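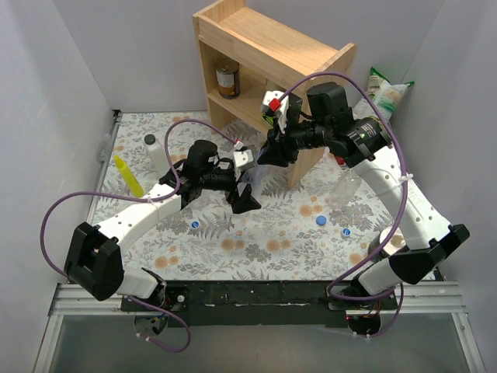
Can a robot tidy my kitchen yet?

Questions we get at Nustberg about machines and chores, answered by Bukola Ajayi and Lawal Osagie. Last updated in April.

Can I buy a robot that clears a table?
Not one we would recommend for a home. Two arms fixed to a bench can pick up bottles, cans and cups and put them on a shelf. Doing it in a room where people walk through is much harder.

Why two arms?
Many chores need one hand to hold and one to work. Opening a jar is the usual case. For plain picking up, one arm is often enough, and cheaper.

Which objects give the most trouble?
Clear plastic, for a start. Cameras have a hard time finding the edges of a see-through bottle, more so on a patterned cloth. Chip bags change shape when you grip them. Bottle caps are small and flat, so the fingers have to come down in just the right spot.

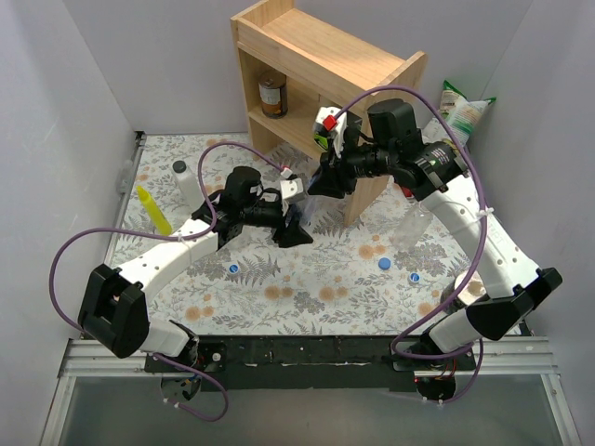 Cans are easier. They are stiff and keep their shape, though a can on a low shelf still takes careful reaching, and the arm can bump the boards on its way in.

How often does it work?
In our last run of 100 picks with mixed objects, 87 went through without help. A person would be annoyed to drop that many things.

Is it faster than me?
No. A table that takes you a minute takes our setup roughly 12.

What about shop floors?
Better news there. Our Graltberg customers sort the same 28 parts all day under steady light, and the arms do fine - as long as the bins stay where they were.

Will it wash the dishes?
Loading a rack with sturdy plates, sometimes. Scrubbing a pan, no.

Can I visit and try it?
Yes, at the Pindau workshop, mornings only. Write first and say which chore you have in mind.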